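5. Setting up the door-opening task in the simulator

This section explains how to prepare the two-arm robot for the door task in the Pretow simulation package. Please finish section 4 (Installing the apartment scenes) before you start. You need the robot model, one scene with a hinged door and the controller profile named Girnismont. Other profiles can load, but their gripper limits are different and the values given in this section do not apply to them.

5.1 Before you begin

Close all other scenes. If two scenes are open in the same session, the physics clock is shared between them and the arms will move slower than they should.

Make sure that the scene is saved under a new name. The task writes the door angle back to the scene file when you stop it, and the original file will be changed without a warning.

5.2 Placing the robot

1. Open the scene and select the door you want to use. The handle must be the lever type. Round knobs are treated in section 6.

2. Place the robot base in front of the door, on the side where the door swings toward the robot. Leave enough free floor for the full swing.

3. Check the floor under the base. If the base stands on two different floor parts, for example half on the tile and half on the wooden strip, it can shake at the start. Move it until it stands on one part only.

4. Set the torso height to 100 cm. The right arm can then reach the lever with the elbow a little bent.

5. Press Settle and wait until the status line shows Ready.

Note: Large furniture near the door, such as a wardrobe, is a collision body also when it looks far from the robot. Turn on the collision view and look at the distance to both arms before you continue.

5.3 Setting the grippers

1. In the Arms panel, choose Right as the working arm.

2. Choose Left as the free arm and set it to Hold Open. The fingers stay apart and the arm keeps its position. Do not choose Relax, the arm will fall down and may touch the torso.

3. Set the grip force of the right gripper to 35 N. With less force the fingers can slide off the lever when the door begins to move. With much more force the lever starts to vibrate.

4. Set the finger contact to Soft. Hard contact is faster to calculate, but the grip is not stable on thin handles.

5. Move the right gripper to the lever with the Jog buttons. The fingers should be on both sides of the lever before you close them.

6. Press Close. Wait until the force reading is steady.

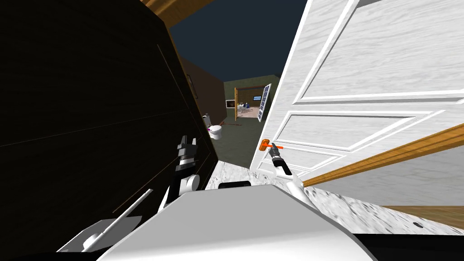 When the grip is steady, you can record the grasp point. Press Store Grasp in the Arms panel and give it a short name without spaces. The grasp point is saved relative to the handle and not to the room, so you can use it again if you move the door to another wall. You can not use it for a door with the hinge on the other side - for this you must record a new one.

5.4 Testing the door movement

1. Reset the door to closed and load the stored grasp.

2. Set the speed to Slow and press Run.

3. Watch the wrist joint during the whole swing. If its value turns yellow in the joint list, the wrist is close to its limit. Stop, move the base back some 3 cm, and repeat from step 1.

4. If the test is good, repeat it with the speed on Normal.

Caution: Do not change the base position while the gripper is closed on the handle. The simulator tries to keep the contact, and the door can be pulled out of its hinge. If this happens, close the scene without saving and open it again.

5.5 The robot camera

The view from the robot follows the head joint. If the picture is tilted, look first at the value of head roll. Some task files store a roll value on purpose, so that the training views are different from each other. To have a level view, set head roll to zero and press Apply. This has no effect on the arms.

5.6 Saving the task

Choose Save Task, not Save Scene. The task file contains the grasp point, the gripper settings and the base position. It does not contain the furniture. When you give the task to a colleague, send the scene file too, and check that both of you have version 2 of the controller profile.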